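Lane lighting at Briltier: what changes in November

The indoor range at Briltier will replace the fluorescent tubes over lanes 1 to 10 with dimmable LED strips. Lorenz Haslinger has set the target line at 60 percent output for the trial, with the firing points lower. Lanes 11 to 26 keep their present fixtures until the results are in.

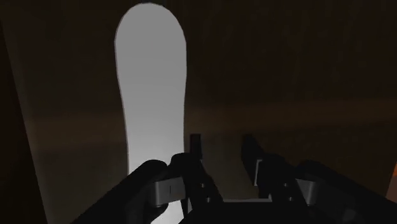

Target faces are the harder part. A glossy face throws a bright patch back at the shooter, and the patch moves when the strip is tilted. A pale, matte surface shades evenly even when everything behind it is nearly black, as the tall upright shape with the rounded top does against its dark surroundings. We will test 3 paper stocks on that basis — two matte, one semi-gloss — and log group sizes for each.

Members who shoot iron sights should note any change in sight picture on the lane card. Completed cards go to Mechthild Schwaiger at the front desk.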